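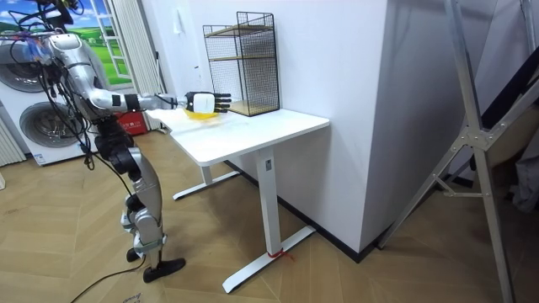
What do we budget for besides the robot itself? Hands, spare batteries, a service visit each year and somebody's time, because the quote from Prusteck covers the machine and one training day and stops there.

Notes from the visit to Pustby, 2020-01-02. Typed up on the train so excuse the state of it. Went to see the humanoid at work before we put our names to anything.

Search this site
Enter keywords Go

Set-up is small. One room made up a bit like a home, white desk, mesh shelf unit standing on it, washing machines behind. Arm work over the desktop, small household things. Exactly the sort of job we would want it for, so worth the fare.

Money. Hubmann quoted 2794 for a replacement hand, delivery extra. Prusteck want 2000 a year for service, and another 2000 up front if we take the longer warranty. Did ask whether the two could be rolled together. They will "come back to us". Gornard do a lease but minimum term is long and you cannot swap models half way thruogh, so I'd rule it out unless they shift on that.

Floor space: more than I had put in the plan. Robot, desk, room to walk round the lot. Our back room would do it if the filing cabinets go. Power lead runs across the floor too, want a socket nearer the desk or a proper cable cover. Add to list. Electrician not in the budget at present.

Desk on theirs is a height-adjustable one. Ours aren't. Either buy one or pack up the old one on blocks, cheaper, ugly.

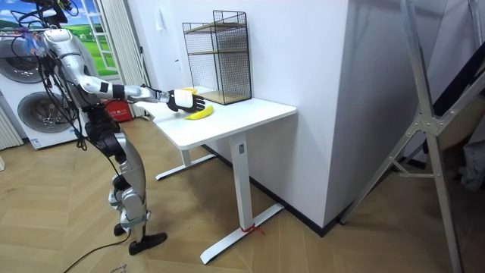 Sosina Lencho thought I was looking at the wrong end of the sums altogether, and said the hand would be the thing we paid for twice, so put two in the first order and haggle on the pair. She would also leave the warranty until the service contract was in writing.

Fair point. Have moved the second hand into year one, which pushes the desk back to September.

Still to chase: lead time from Hubmann, insurance, wether the training day can be split over two mornings. Gornard brochure is in my bag if anyone wants it.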